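NAVA ROVERS TAKE NARROW LEAD HOME FROM TRANIER

Second leg all to play for after Prado strike, Celtance Cup quarterfinal

22 September 2024 - For immediate release

Nava Rovers go into the home leg of their Celtance Cup quarterfinal a goal up after a 1-0 win at Tranier. Wellington Prado with the goal, 14 minutes from time. First away win in the competition for two seasons.

Attendance 3,689, including 264 from Nava in the corner by the scoreboard. Thanks to everyone who made the trip. The coaches got back very late, we know.

Tranier had the better of the first half. Long spells of pressure, plenty of corners, one header off the bar. Keeper Huw Pumphrey kept it level with a low save to his left just before the break, then another from the rebound. Rovers barely got out of their own half and head coach Valentin Marty made a change at halftime, Rhydian Eynon coming on in midfield.

Better after that. Eynon won the ball back high up the field, fed Prado, shot from the edge of the box, in off the post. Tranier threw everyone forward in the last ten minutes and had a penalty shout waved away in stoppage time.

Marty said: "We rode our luck before the break and I told them so. Second half was more like us. It's one goal. Tranier will come to our place and have a go, so there's a lot of work still to do."

Pumphrey said: "Busy night. The first one I saw all the way, the rebound just hit me. Great to hear our fans at the end, they didnt stop."

Team news: Eynon finished the game with a tight hamstring and will be checked before training resumes. No other injuries reported. Prado picked up a yellow card and is one booking away from a ban, but is available for the second leg. New signing from July still waiting on paperwork, so not eligible for this round.

SECOND LEG TICKETS

On sale now to season ticket holders, general sale to follow. Maximum 2 per person in the first window. Season ticket holders keep their own seat if they buy before general sale opens, after that seats are released. Cup tickets are not included in the season ticket price. Tranier have taken their full allocation so the north end will be away fans only, please do not buy for that end on resale sites as you will be be turned away.

Sunurano, club shirt sponsor, will again pay for junior tickets in the family stand. Children must come with an adult.

MEDIA

Accreditation requests for the second leg to Maham Swati, head of communications, at the club office. Photographers please say if you need a spot behind the goal, space is limited. Post-match interviews in the usual room under the main stand, players first and then Marty.
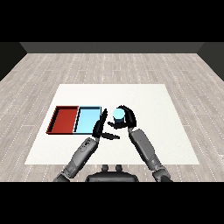 Parking passes for press have to be requested seperately and can't be issued at the gate. Anyone who had one for the last home cup game needs to apply again.

ENDS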